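Sunday, late. Promo entry form, office lunch giveaway (Dustari breakfast show)

Picked up where Seo-ah stopped. State of the form at 9:40 pm: live on the staging copy of the station site, pointing at the Prunon mail list, not yet linked from the morning show page. Client is the Guerra sandwich shop. They supply one lunch per draw and want entries limited to businesses inside their delivery area.

Ran the overnight dump from the old form through the dedupe script. 2331 rows in. Most of the duplicates are the same person entering from a work address and a home address. Matching on phone number catches nearly all of them; matching on company name does not, since people spell their own employer three ways. Left company name out of the key.

Zip code check still accepts blanks. Brunello says the old form did that on purpose so listeners could enter on air by text. Text entries now go through a separate line, so I made the field required. Error wording is "Please enter your work zip code." Kept it short for phones.

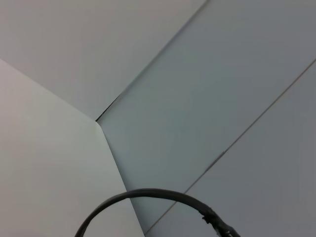

Confirmation email went out twice on every test entry. Cause: the form handler fires on submit and again when the thank-you page loads. Removed the second call and sent 11 more tests, one email each. Also changed the header art on the mail, which had a photo of last year's burger on it. For now it is a plain pale background in white and cool blue-gray, close to the flat panels in the picture with the dark cable curving across the bottom. Station logo goes top left once Seo-ah sends the version with the right frequency on it.

Draw script: picks from valid entries only, skips any office that has won in the current season. Tested with a list of 23 dummy offices. Winner log writes correctly. It does not yet save the time of the draw, and the contest rules call for that. Fix before launch.

Load: set the cap at 3000 entries per week. Above that the Prunon plan starts charging per record. The form shows a "check back next week" message when the cap is hit. Message tested, link in it is dead, needs the new Brurnton page address.

Open:
- draw time in log
- dead link in cap message
- Brunello to confirm headcount limit per office with Guerra
- on-air copy still says "fax us"
- delete test entries before the June start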